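Bench tips: handing a bottle from one gripper to the other

These notes come out of the Dradura trials at the Zarei workshop, where we compared two ways of teaching a two-arm setup to pick up everyday items. The result first: over 1,285 attempts, runs taught with both a wrist view and a chest-height view dropped far fewer bottles than runs taught with the wrist view alone. Most of what follows is bench housekeeping, but it affected the numbers more than we expected.

Clear the table down to what the task needs. We kept a water bottle and a push button on a white top and put everything else on a shelf. Clutter at the back edge cost us a whole Sunday of recordings.

Check the pads before each batch. Open the fingers wide, look at the ridges on the inner faces, and wipe them with a dry cloth. Then go over the screws with a hand driver. Snug is enough.

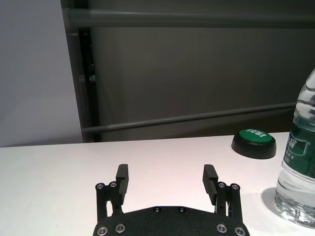
Change the start position every time. Our first set, named Rutus, had the bottle within an inch of the same spot in every run, and the arms learned the spot. Move the bottle 2 inches left and they closed on air. For the second set, Bistia, we made a paper grid with 26 positions and drew one from a cup before each run. Pencil marks on the table are a bad idea — the cameras pick them up.

Use full bottles for some batches and half-full ones for others, and write the level in the log. A light bottle tips if one finger touches early. A heavy one slides down through the pads.

Watch your overhead light. Shadows from the grippers move as the arms move, and a lamp that gets bumped between batches gives you two sets that don't match. Tape the lamp stand to the floor and leave it alone.

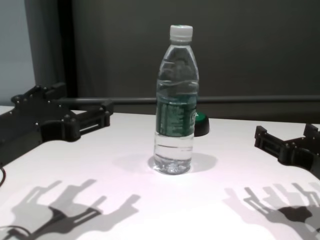 Slow the last part of the approach. We cut the closing speed in half for the final inch and lost roughly 12 minutes per batch. It was worth it.

Keep the failed runs. Label them and store them in their own folder. When we went back through ours, the most common fault was one arm arriving ahead of the other and pushing the bottle over. Without those files we would have blamed the pads.

Stop and recheck both camera mounts after every 1,000 closes, or sooner if a cable has been pulled. Spare mount screws are in the tin by the door.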